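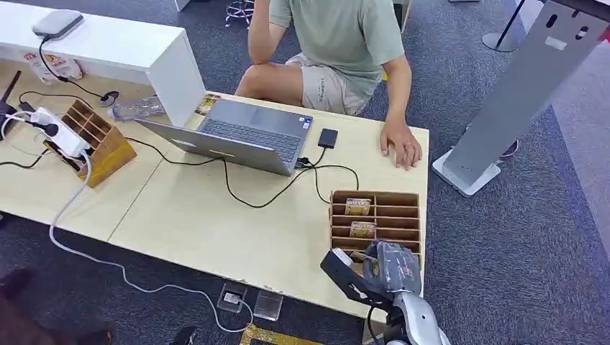
Figure 2. The Zuko at the right-hand organizer, gripper at the lower front. Laptop in the middle, power strip on the left-hand organizer.

3. Setting up the table and teaching the card slots

I wrote this section after moving our Zuko from Noltgate and setting the whole cell up again from nothing, so it's in the order I do things in, which isn't quite the order in the Wulach handbook. If you've already got the arm bolted down and talking to the laptop, skip to 3.2.

3.1 Power and cables

1. Get the table where you want it before you plug anything in. You'd be surprised how often I've done this backwards (and then had to crawl around with the plugs again).

2. Run the power strip from the floor outlet up to the table. I drape ours over the left-hand organizer, and it has lived there quite happily. Anywhere is fine as long as it's on the opposite side from the arm.

3. Plug in the laptop and the router, and give the router a couple of minutes to wake up.

4. Connect the arm's controller last. Leave it switched off for now.

5. Take a good look at the loops of cable on the tabletop. Anything that hangs over the front edge needs to come back or get taped down. The arm is strong enough to drag a laptop along by its cord, and it won't slow down to ask.

CAUTION: Keep the stop button within reach of whoever is sitting at the table. Their reach, not yours! If two of you are working, agree on who has the button before the arm is powered.

Note: Drinks go on the floor or on another table once the controller is on. I'm strict about that one with visitors and pretty bad at it myself.

3.2 Placing the organizer

1. Put the organizer you're going to work from at the right front of the table, open side toward the arm.

2. Jog the arm slowly to the lowest row and stop short of the wood. Now try the top row. If the elbow folds up tight on either one, slide the organizer over a little and try again. I usually need three goes at this.

3. When both rows feel easy, mark the corners of the organizer on the table with tape. Do it right away. I once went off for lunch first and came back to a tidied table.

4. Measure from the base of the arm to the nearest corner and write the number in the log. Ours is 71 cm. Yours will be different and that's fine, you just want something to check against when a position drifts.

3.3 Teaching the slots

Start at the bottom and work up. The handbook starts at the top, but the low slots are the fussy ones, and I'd like to get them over with while I'm still patient.

1. Turn the speed down to the lowest setting.

2. Open a new slot table in the Wulach software and give it a name you'll recognize next month. Mine is called Hughes, after the room, and I have regretted every table I ever called "test."

3. Put a framed card in the slot by hand and seat it the way you'd like the arm to leave it.

4. Bring the open gripper up to the card, straight on. Close it gently. If the card shifts sideways as the fingers touch, open up, nudge the arm over, and close again.

5. Save that as the grip position. Back straight out until the card is clear of the wood, and save that as the approach.

6. Play the two positions back and forth a few times with your hand on the stop button. Listen as well as look: a scrape on the way in means the angle is off, even if the card ends up in the right place.

7. Move on to the next slot.

Note: The frames aren't all the same thickness. Teach with the thickest one you own, and raise the closing force only if the thin ones slip. Going the other way around cost me a frame corner.

CAUTION: Don't reach into the organizer while the arm is holding position. It may look asleep. Press stop, reach in, take your hand out, and then release.

3.4 When a card gets stuck

It'll happen, mostly near the bottom. Press stop, open the gripper from the software, and lift the card out by hand. Please don't pull a card against closed fingers, however tempting it is. After that, jog the arm clear and replay the approach with no card before you let it carry on.

If the same slot sticks twice in a row, go back to the tape marks. Nine times in ten the organizer has been bumped. If it's sitting square on the tape, check the finger pads for wear. The first pair on ours lasted over 114 hours of running and went shiny before they started slipping, so shiny is when I change them now.

Save the slot table before you power down. The software does ask, but the box is easy to click away.

Pads and finger screws are in section 4.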